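坐禅の本の翻訳を手伝っていて、いろいろ溜まってきたので、少し長めに書いておきます。宗教というより、瞑想の本と録音をどう扱うかという話です。

対象はEuan Nivenの講話録です。スコットランドの人で、長く在家のまま坐っていて、年に一度だけまとまった話をする。その録音を起こしたものが英語で一冊になっています。日本語版はまだありません。

原著は講話が19本。一本ずつの長さがばらばらで、三ページで終わるものもあれば、途中で休憩を挟んだとわかるくらい長いものもあります。

録音の総時間は1,078分です。全部聞きました。本だけ読んでいたときと印象がかなり違います。

違いのひとつは沈黙です。本では段落が変わるだけのところに、録音では長い間がある。質問が出て、答えるまでに一分以上かかっているところもありました。活字だと即答しているように読めます。

編者のKirsty Toshにメールで聞いたところ、初稿では沈黙の箇所に印を入れていたそうです。読みにくいという声が多くて外した、とのこと。日本語版でどうするかは任せると言われました。

今のところ、印は入れず、行を空けるだけにしています。括弧で（沈黙）と書くと、台本のように見えるので。

ふたつめの違いは、笑いです。聴衆がよく笑っています。本を読んで厳しい人だと思っていた箇所が、録音では会場が笑っている。

たとえば第四講の「あなたが坐っているあいだ、誰も得をしていない」という一文。文字で読むと突き放した感じですが、音で聞くと、本人も半分笑いながら言っています。訳文は「誰の得にもなりませんよ」に変えました。語尾ひとつの問題ですが、一週間迷いました。

訳語の話をします。いちばん困っているのはattentionです。

「注意」だと、叱られているように聞こえる。「気づき」はawarenessのほうに使いたい。「注意を向けること」は正確ですが、一ページに何度も出てくると重い。

先行する瞑想書の日本語訳を何冊か見ましたが、統一されていません。同じ本の中で揺れているものもありました。揺れているほうが読みやすい場合もあるので、責める気はありません。

いまの方針は、動詞として使えるところはできるだけ動詞にする、です。「注意は呼吸にある」ではなく「呼吸に耳を澄ませる」「呼吸を見ている」など。名詞で残すときだけ「注意」を使います。

もうひとつはsitting。Nivenは「瞑想」という語をほとんど使いません。全編でsittingです。これは「坐る」で通します。「座る」か「坐る」かで意見が分かれましたが、椅子に坐る人の話も多いので、どちらでも誤りではないはずです。漢字は好みで決めました。

graceは一度しか出てきません。第十一講の終わり近くです。「恩寵」と訳すとキリスト教の文脈に寄りすぎるし、「恵み」だと柔らかすぎる。話の流れでは、祖母が食事の前に唱えていた言葉のことも指しているようです。保留にしてあります。

Nivenの育った家は長老派で、日曜は新聞も読まなかったと第二講で話しています。なので彼の使う語には、仏教の言葉より教会の言葉のほうが多い。英語圏の読者にはたぶん自然に聞こえるところが、日本語にすると急に外国の宗教の話になります。ここは注で補うしかないと思っています。

注は巻末にまとめます。脚注だと目が下に行って、話が途切れるからです。Kirsty Toshも同じ意見でした。

「禅の本なんですか」とよく聞かれます。本人は禅という言葉を避けています。若いころに日本の寺にいたことがあるらしいのですが、講話ではほとんど触れません。第七講で、雪かきの話が少し出てくるだけです。

雪かきの話は好きな箇所です。先輩の僧に、雪はそのうち溶けるのになぜ毎朝かくのかと聞いたら、「朝だから」と言われた。それだけの話で、Nivenも解説をつけていません。

解説をつけていないので、訳すときもつけません。こういうところで訳者が言葉を足すと、たいてい悪くなります。以前に別の本でやってしまって、いまだに後悔しています。

出版の形について。紙と音声の両方で出す予定です。紙はHiguchiという小さな版元が引き受けてくれました。精神世界の棚に置かれるのは構わないが、帯に「癒し」とは書かない、という条件をこちらから出して、了承をもらっています。

音声は日本語の朗読をつけるか、英語の原音に字幕の冊子をつけるかで検討中です。個人的には原音派です。声の低さと間の取り方は、朗読では再現できません。

ただ、英語の音声だけでは買う人が限られるという指摘はもっともです。聞き取れなくても声だけ聞きたいという人が、どのくらいいるのか。こればかりは出してみないとわかりません。

折衷案として、講話のうち2本だけ原音を入れるという話も出ています。入れるなら第四講と第七講を推します。

音質の話も少し。古い録音はカセットで、片面が終わるところで話が切れています。裏返しているあいだの数十秒分は残っていません。本では前後をつないで編集してありますが、よく読むと論理が飛んでいるところがあって、録音を聞いて理由がわかりました。

飛んでいるところは、飛んだまま訳します。原著の編集に従うという取り決めなので。ただし巻末の注に、録音が途切れている旨は書きます。

雑音の除去はGandeckというソフトを使いました。強くかけると息の音まで消えるので、弱めにしています。雨の音が入っている回があって、それは残しました。

訳稿の読み合わせは月に一度やっています。参加者は坐った経験のある人とない人が半々くらい。経験のない人の指摘のほうが役に立つことが多いです。経験者は意味が通じなくても、わかった気で読み進めてしまう。自分もそうです。

前回の読み合わせで出た指摘。「手放す」が多すぎる。数えてみたら第一講だけで相当な数でした。英語のlet go、let be、drop、put downを全部「手放す」にしていたのが原因です。

いまは分けています。let goは「手放す」、let beは「そのままにしておく」、put downは「下に置く」。dropは文脈によります。Nivenがputを使うときは、本当に荷物を床に置くようなしぐさを思い浮かべて話しているように聞こえるので、「下に置く」はわりと気に入っています。
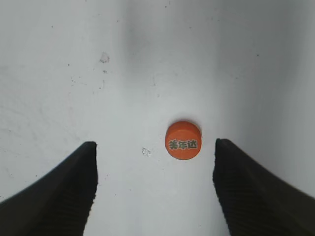 「下に置く」については反対意見もありました。何を下に置くのかが書かれていないので、日本語としては目的語がほしい、と。英語でもputting it downのitが何なのかは、はっきりしません。補わずに「それを下に置く」としました。読者が引っかかるなら、引っかかってもらうほうがいい箇所だと思います。

質疑応答の部分の文体も悩みどころです。原著では質問者の名前は伏せてあり、質問も短く要約されています。録音を聞くと、質問者はもっと長く、つっかえながら話しています。泣いている人もいます。

これをどこまで戻すか。Kirsty Toshに相談したら、質問者には要約で載せる了解しか取っていないから戻さないでほしい、と返事が来ました。そのとおりなので、戻しません。

ただ、要約された短い質問に対して、Nivenの答えが妙に優しかったり、長かったりする。理由は録音にしかありません。訳ではその優しさが浮かないように、質問の側の文末を少し柔らかくしました。できるのはそこまでです。

合宿について聞かれたので書いておきます。Nivenの講話は毎年10月、Zurhamという古い宿舎で行われています。参加費は実費で、定員は50人。抽選ではなく申込順です。私は一度だけ行きました。

行ってみて意外だったのは、講話の時間が一日のうちのわずかだったことです。あとは坐って、食べて、皿を洗って、歩く。本になるのは講話の部分だけなので、講話ばかりの集まりに見えますが、割合としては逆でした。

訳者あとがきにはこのことを書くつもりです。本の中身は合宿全体のごく一部で、残りは文字にならない時間だったということ。長く書く必要はないので、二ページ以内に収めます。

Nivenの経歴は載せますが、簡単にします。本人の希望で写真は入れません。どこで誰に学んだかを系図のように書くのもやめてほしい、と言われています。系図を気にして読む人がいるのは承知のうえで、載せません。

参考図書のリストは作ります。原著のリストは英語の本ばかりなので、日本語で読めるものに差し替える許可をもらいました。訳が二種類以上あるものは両方挙げます。どちらがいいかは書きません。

Briradiaという読書会のサイトに、第一講の試訳を置いてもらっています。登録なしで読めます。置いたのは2026年1月12日の版で、その後に直した箇所は反映されていません。「手放す」がまだ多いです。

試訳への感想はいくつか届いています。読みにくいという声は、句点の少なさについてのものがほとんどでした。Nivenは一文が長い。接続詞でどこまでもつないでいく人です。適当なところで切っていますが、切りすぎると説法のような断言調になるので、加減が難しいです。

敬体か常体かという質問もありました。講話なので敬体です。ただ、独り言のように漏らしているところは常体にしています。第九講の「まあ、わからないな」など。録音ではほとんど聞こえないくらいの声で言っています。

残っている作業は、第十五講から最後までの見直しと、graceの訳語、それから索引です。索引は原著にはありません。版元は不要と言っていますが、あとから探したくなる本なので、簡単なものでもつけたいと思っています。

第十五講は死別の話で、進みが遅いです。一日に一ページいかないこともあります。難しい英語ではありません。

刊行時期はまだ決まっていません。決まったらこのスレッドの下に足します。質問は返信でもらえれば、わかる範囲で答えます。合宿の申込方法についてだけは、私は窓口ではないのでお答えできません。

追記。原著の版について聞かれました。初版と第二版では第三講の最後の段落が違います。底本にしているのは第二版です。初版を持っている人は、そこだけ合わないと思います。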